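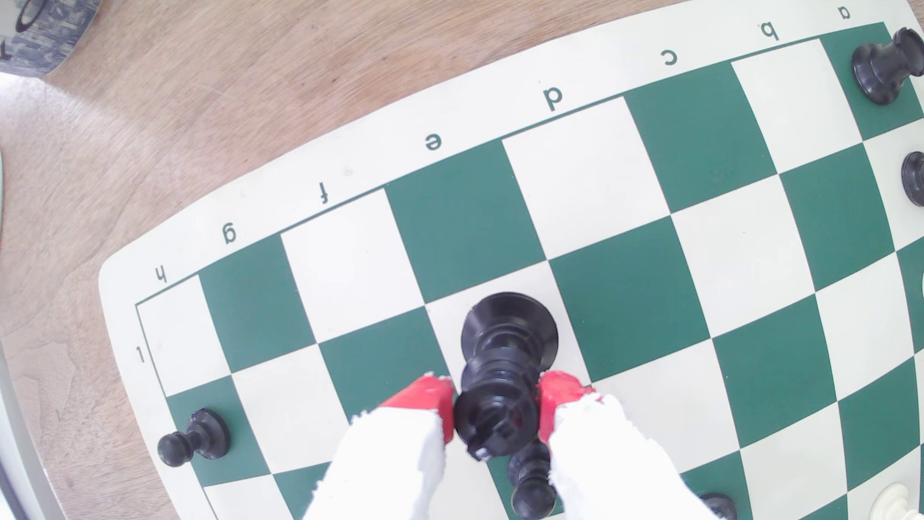 Gönül Polat says a roll-up board is fine for learning but that we should get a wooden one before teaching anyone to write their moves down. Is she right? I've just started a chess hour at Winotcombe and I love these green and cream mats. They weigh nothing! My other worry is that half my beginners can't work out which way to sit.
-- Baysal29

Maarten Van Acker
Keep the mats, they're brilliant! Notation is far easier on a board with the letters and numbers printed on it, and plenty of wooden ones have none. If a mat curls after being stored, roll it the other way for a bit and lay it flat under a few books. Mine have lived in a tube since January and still settle down in 20 minutes.
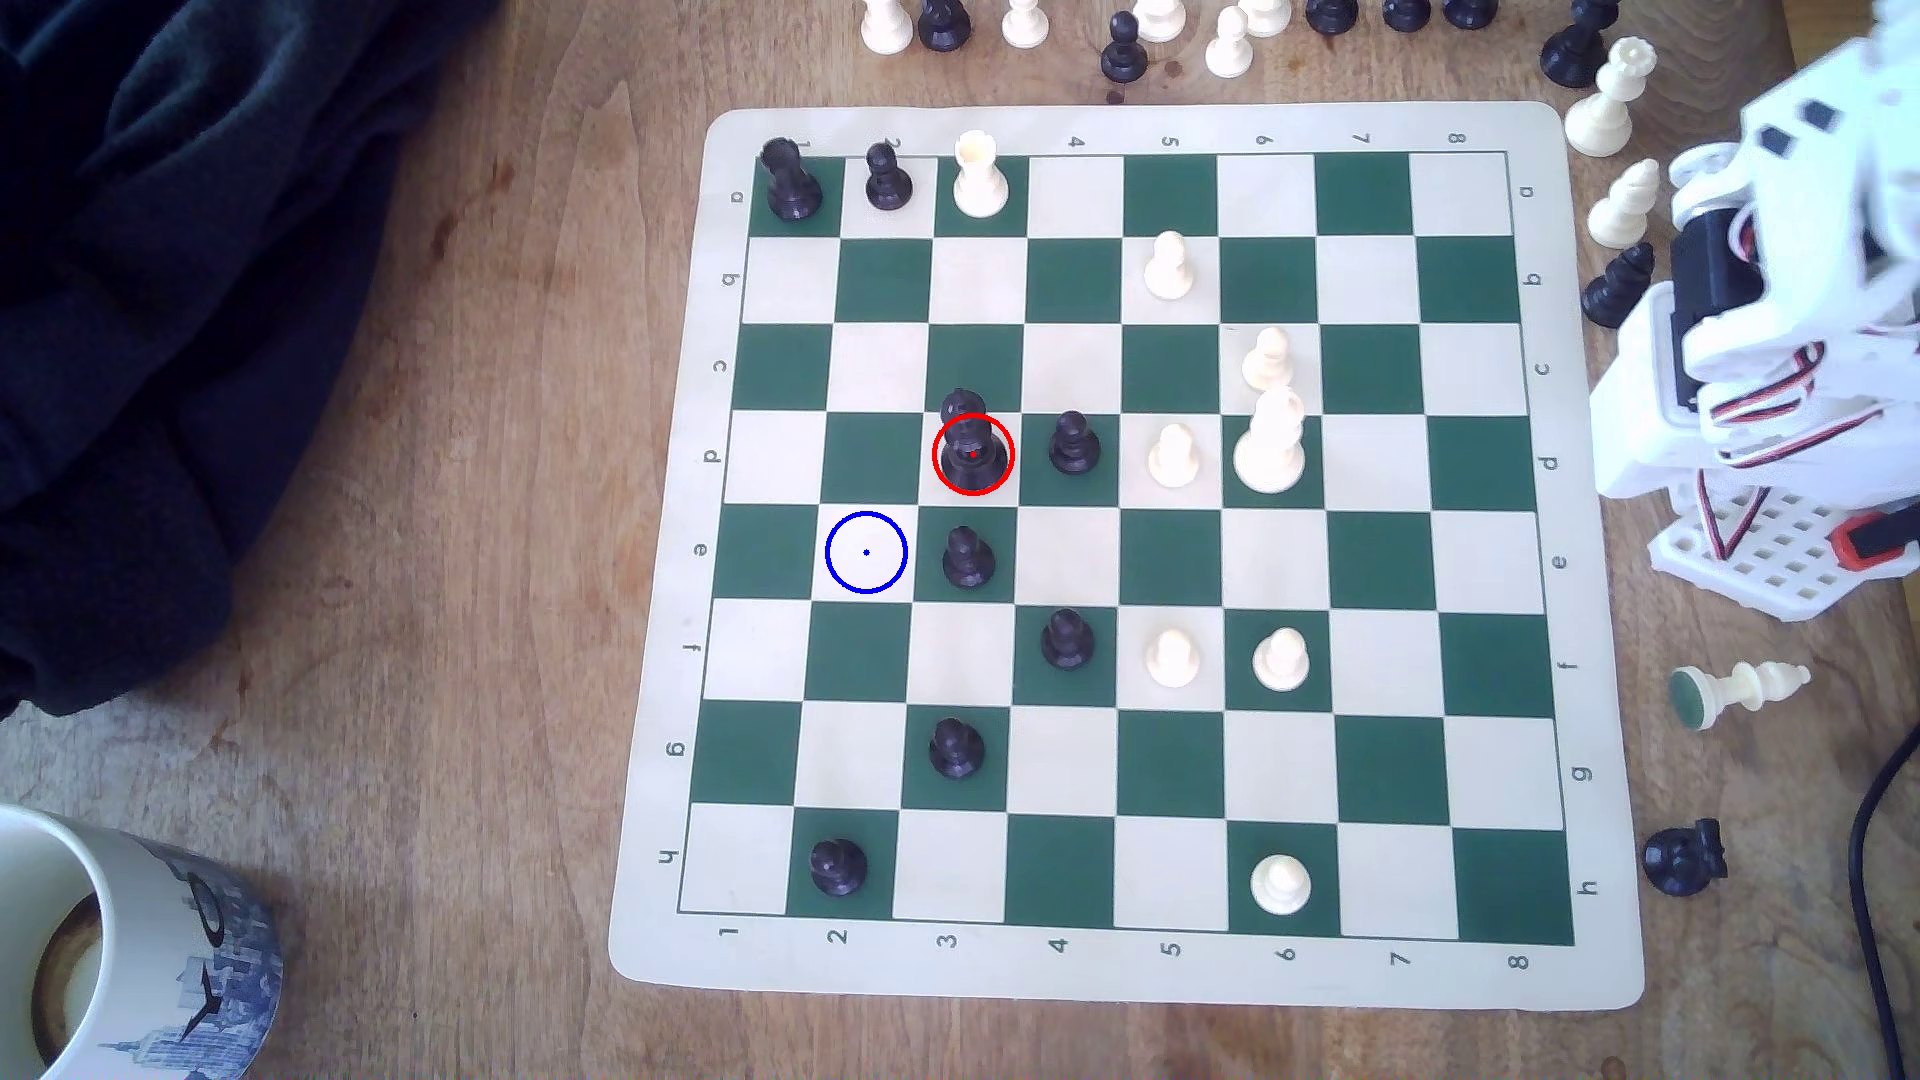

Seating is the fun bit -- give people one rule and they soon have it. White sits at the edge by rank 1, Black at the edge by rank 8, and each player has a light square in the right-hand corner. On a mat with the numbers along the top and bottom and the letters down the sides, the players go left and right. Get them to say each square aloud as they move, even for a plain pawn push. They'll moan for 2 games and then start correcting you!

Itance
wooden ones look nicer but I'd stick with the mat, easier to wipe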